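Katow Laundry Room Working Group
Minutes of the January meeting

Present: Aarti Kandpal (chair and minutes), representatives of the Irnau and Wogan blocks, site manager.
Apologies: Hulau block.

1. Minutes of the previous meeting
Agreed, with one correction. Under item 3, "washer" should read "dryer" in both places.

2. Replacement dryer
The site manager reported that the new front-loading dryer is in the laundry room and has not been connected. The delivery note was signed as "unexamined". The Wogan representative asked whether the packaging should come off before the supplier's fitter attends. The site manager said the fitter had asked for it to stay on until the machine is in its final position, but that the door may be opened for inspection.

The inside was looked at during the meeting. The drum is dark metal with a perforated round plate at the back. The paddle on the left wall was noted. Bubble wrap is still on the lower front, with clear plastic bunched along the lip of the opening. The Irnau representative asked for the door catch and the screws on the door frame to be checked for tightness at installation, as the old machine lost two screws from the same place.

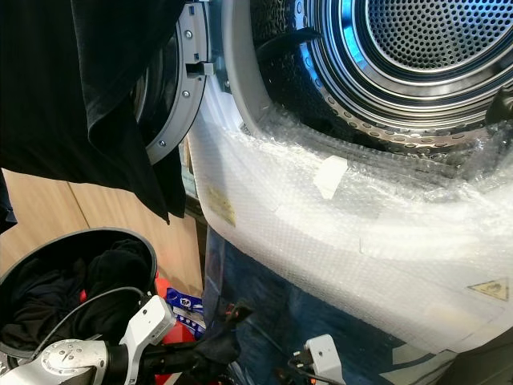

3. Actions on the dryer
3.1 Site manager to confirm the fitter's visit and ask for a morning slot. The room must be free from 9.00.
3.2 All wrapping to be removed from the drum opening before the first test run. Loose plastic to go in the general waste, not the card cage.
3.3 First run to be empty, on a timed programme, with the door checked afterwards.
3.4 Serial number to be copied into the plant register by Aarti Kandpal. The old entry is to be struck through and kept.

4. Space and venting
Clearance behind the machine was discussed. The plinth is 600 mm deep and the hose needs room to bend without kinking. Wogan proposed moving the folding table to the opposite wall. Agreed. Irnau asked for the shelf above the sinks to be lowered at the same time. Not agreed; to come back with a drawing.

5. Costs
The invoice is 1,009 pounds including delivery. Removal of the old dryer is charged separately at 402 pounds, which Wogan considered high. Site manager to ask for a breakdown before payment. The charge per cycle stays as it is until the spring.

6. Booking sheet
The paper sheet remains in use. Slots for the dryer are limited to 4 per flat per month during the first weeks. Hulau to be told in writing.

7. Any other business
The lint bin lid is missing. Site manager to replace.

Meeting closed at 20.15. Next meeting in February, same room.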